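Guditton River Lodge opens for its first full season

2025-08-22

The new lodge at Guditton is taking bookings at last, and we couldn't be happier! It sits on a quiet bend of the river, 20 kilometres upstream from Fivorby, with 5 cabins tucked in among the river gums. Each has its own deck, a proper bath and a view straight across the water — bring binoculars, the kingfishers are marvellous.
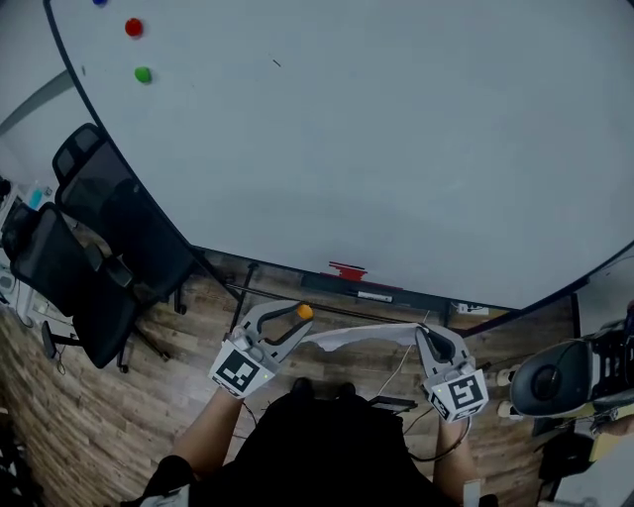
Gallance Travel News, Lodges and Camps Team

Guests can walk the new 400-metre boardwalk to the Kumarasinghe lookout, which catches the last of the evening light and is already a favourite of ours. Guided canoe trips leave from the jetty each morning, and dinner is served outdoors by the fire whenever the weather allows (it's glorious under the stars).

Cabins are $155 a night, breakfast included. The lodge stays open until the end of May, and bookings can be made through the Fivorby visitor centre.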